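Club Equipment Notes: Boards, Sets and Setting Up

Kestevstead Chess Circle newsletter, September

The equipment cupboard was inventoried before the new season, and several points came up that affect how boards are laid out, stored and returned. Members who only play on the main evening can skip to the section on setup. Those who take sets home should read all of it.

Boards

The club now has 20 boards in regular use. Most are the roll-up vinyl type, which remain the default for league matches because they are easy to carry and the square size is consistent from one board to the next. The rigid boards are a separate group. They have a raised border, they do not fold, and they are heavier, so they should be stored flat with nothing on top. One rigid board had developed a slight bow from being stood on end behind the door over the summer. It has been weighted flat and will be checked again before it goes back into use.

Vinyl boards that have taken a curl can be reverse-rolled for an hour before play. Do not iron them. One was ironed last season and the surface has lifted along the h-file.

The two-tone scheme on a board matters more than people expect. Strong contrast between the squares is good, but a set whose dark pieces match the dark squares closely is harder to read at a glance. Black men on black squares lose their outline, while the same men on a light or silver square are clear. Cream pieces do not have this problem on either color. For evening play under the side lights we recommend the green and buff vinyl boards with the Igwe pieces, and keeping the black and silver boards for the tables nearest the windows.
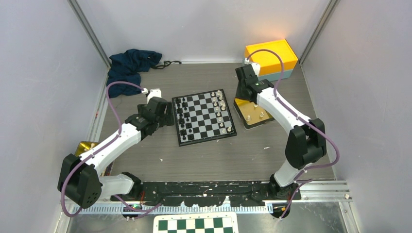 Setup and orientation

Each player should have a light square at the right-hand corner. With the board that way round, the white queen starts on a light square and the black queen on a dark one. This is still the most common setup error at junior sessions, and it usually goes unnoticed until someone castles.

Place the board square to the table edge where possible. A small rotation makes no difference to play, but it does make it harder for a recorder standing to one side to read the files correctly. If the board has been knocked, straighten it between games and leave it alone while a clock is running.

Pieces should be centered on their squares before the clock is started. Crowding tends to build up on the back rank, where the wider bases are. If two bases touch, adjust both. During play the usual rule applies: say "adjust" first, on your own time, and then move the piece.

Piece sets

There are three makes in the cupboard:

Igwe – weighted plastic, felted bases, king height standard for league play. These are the preferred match sets. 9 complete.

Cloltar – unweighted, lighter cream and black. Suitable for juniors and casual games. 8 complete, with one further set short of a black bishop.

Jatar – older sets, kept as spares. The knights differ slightly from one batch to the next, so please do not combine bags.

Mixing is the main cause of incomplete sets. A Cloltar pawn will pass for a Jatar pawn in poor light, although the Cloltar base is wider and has a single ring in place of a double one. Check the base if you are unsure. Loose pieces go in the tub on the middle shelf and are matched up at the end of each month.

Cleaning

Wipe plastic pieces with a damp cloth and a small amount of dish soap, then dry them at once. Keep water away from the felt. Rigid boards should be wiped dry only, working from the center toward the border so that dust is not pushed into the join. Alcohol wipes dull the finish on the silver squares and should not be used on those boards at all.

Packing away

Lay the 32 pieces out on the board in their starting positions before bagging them. It takes less than a minute and shows any gap immediately. White goes in first, then black, then the spare queens if the set has them. Drawstrings should be pulled closed and the tag left on the outside.

Clocks are stored separately, switched off, in the gray crate.

Loans

Home loans are limited to one set and one vinyl board per member. Rigid boards stay at the club. Sign the sheet inside the cupboard door with the tag number and the date out. Missing pieces, damaged felt and anything else that needs repair should be reported to Chukwuemeka Ojo, who is holding a small stock of replacement Igwe pawns and expects the Cloltar bishop with the next order.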